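Home and Hearth: A Social History of the House
Session notes, week six: Beds and bedding
Tutor: Letay Feyisa

Right, these are the notes I promised after the session, tidied up a bit because my handwriting on the board got worse as the evening went on (sorry to everyone at the back). If you missed it, read these first and then have a go at the inventory exercise at the end. If you were there, you can skip the part about rope, I went on about it enough.

Where we'd got to

Last time we finished with the hall, the big shared room where everyone ate, worked, argued and, in a lot of houses, slept. I want you to hold on to that, as it makes the bed such an odd thing to study. We think of it as private. For most of the time we're covering it was nothing of the kind. Servants slept in kitchens and on landings, children slept in heaps, and travellers at an inn might well find themselves sharing with a stranger. There are old phrase books for travellers with lines in them for telling your bedfellow that he kicks or steals the covers, and I love them for it.

What the word "bed" means

Watch out for this one because it catches people every year. In a lot of early wills and inventories, "bed" means the mattress and the stuff on it. The wooden part is the "bedstead" or "bedstock". So when a widow leaves her daughter "my best bed", she may be leaving a big sack of feathers, and the frame might be listed three lines further down or go to somebody else altogether. Once you know that, the prices start to make sense too. The textiles were where the money was! A plain bedstead could be knocked up by any decent joiner, but feathers, linen and wool hangings took an enormous amount of work and cost accordingly.

Feathers, flock, chaff and straw

From the top down, more or less:

Down. The soft stuff. For the very comfortable.

Feather. Goose if you could get it. People kept their own birds and saved up for years.

Flock. Wool scraps and waste. Warm, but it goes into lumps and has to be teased out again.

Chaff or straw. Cheap, rustly, easy to replace after harvest. Don't look down on it, a fresh straw mattress smells lovely and it's firmer than you'd expect.

Well-off households stacked them, straw at the bottom for firmness and feather on top. I slept on a reconstructed one at Gendstead one June, when they were doing up the upstairs rooms, and the thing I remember best is the noise. Every time I turned over it sounded like somebody eating crisps. By 2 in the morning I'd stopped turning over.

Rope

Before springs and slats you had cords, laced through holes in the frame, up and down and then across. They sag. You tighten them with a wooden key, a bit like a big clothes peg with a handle, working your way round from one corner, and if you lose your place you have to start again. You'll often hear that "sleep tight" comes from this. It's a nice story, but the phrase turns up rather late for it and "tight" used to mean soundly or properly as well, so please don't put it in your essays as fact. I'll only circle it.

Curtains and the room inside the room

The four-poster with its curtains drawn is a little room of its own. It keeps the draughts out, holds the warmth in, and gives you some privacy in a house where people walk through one chamber to get to the next. (Remember the floor plans from week three, with no corridors? Same problem.) The hangings were also for showing off. If you were somebody, visitors saw your bed, and they might be received in the bedchamber with you sitting up in it.

The truckle bed slid underneath on wheels and came out at night for a servant or a child. Gaétan MacLeod asked in the break whether the servant minded, and all I can say is that the servants' side of it hardly ever got written down. We have plenty from employers complaining about snoring. Do bear that in mind with all the sources on this course, somebody's voice is always missing, and it's usually the person making the bed.

Making the bed, then

It was proper labour. A feather bed had to be shaken and turned every day or it matted down. Some households had a long bed staff for smoothing the covers across a wide bed, especially one pushed against a wall where you couldn't get round to the far side. Sheets were washed in a great batch, weeks apart, with lye and a lot of carrying of water, and a household that could go a long while between washes was quietly telling its neighbours how much linen it owned. The Endthorpe inventory (you've all got the photocopy) lists 20 pairs of sheets in one press. Have a look at what sort of linen they are and who you think got to sleep on which.

Iron, springs and the fight against bugs

By the nineteenth century the wooden bed with its heavy curtains was falling out of favour, and a good part of the reason was bedbugs. They love joints in timber and folds in cloth. Iron and brass bedsteads were cheap to turn out in quantity, easy to wipe down, and came apart for moving. Hospitals and institutions took to them, then ordinary homes did. At the same time, advice writers were getting very worked up about fresh air, so off came the curtains and up went the sash, and I imagine a lot of people were extremely cold for their own good.

Coiled springs come in alongside, first in upholstery and then in mattresses. They were a luxury to start with and I'd like you to think about how slowly that sort of thing trickled down. My own gran had a flock mattress well within living memory and thought sprung ones were showy.
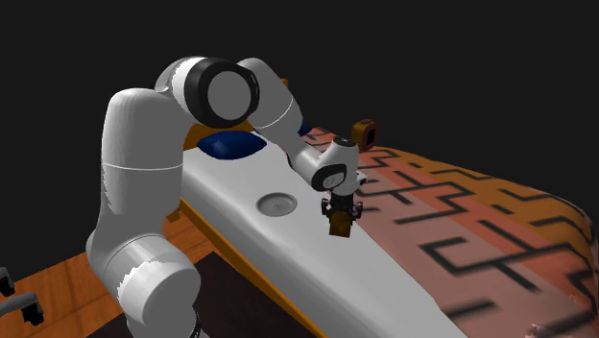

The other change is in who sleeps where. Separate rooms for boys and girls, a nursery if you could run to it, twin beds for married couples as the modern and hygienic choice. That last one surprises people! We tend to assume twin beds were prudish, but quite a few of the writers pushing them were worried about breathing each other's air.

The duvet arrives

I always get the best stories out of a class at this point and you lot didn't let me down. For most British households, the bed was sheets, blankets and an eiderdown or candlewick on top until the duvet started catching on in the 1970s. It was sold as the bed you could make in seconds. Several of you remembered the first one in the house, or the grandparent who put a top sheet and two blankets over it just to be safe. Somebody mentioned hospital corners and I saw about half the room fold an invisible sheet in the air, which made my evening.

If you have a story like that, please write it down with a place and a rough decade. Half a page is plenty. I'd like to put them together for the end of term.

Exercise for next time

Take the Endthorpe inventory and go through it room by room. I want you to note every item to do with sleeping, and then tell me:

Who do you think slept in each room, and what makes you say so?
Which textiles are worth more than the furniture they sit on?
What's missing that you'd expect to find?

Keep it to 600 words at most. If the spelling defeats you, read it out loud, that sorts out most of it. "Coverlidde" and "bowlster" are easy enough but I'll give you "payre of blanckitts" for free. The full thing runs to 200 entries, so please don't try to do the barns and the brewhouse as well, tempting as they are.

Practical bits

The trip to Gendstead is still on. Wear something warm, the upstairs isn't heated, and no bags on the beds please. Letters about the coach are with me if you haven't had yours.

Could whoever borrowed the book on quilts bring it back? It has my notes in the margins and I need them for week eight.

Next session is kitchens and the range. Bring a pencil.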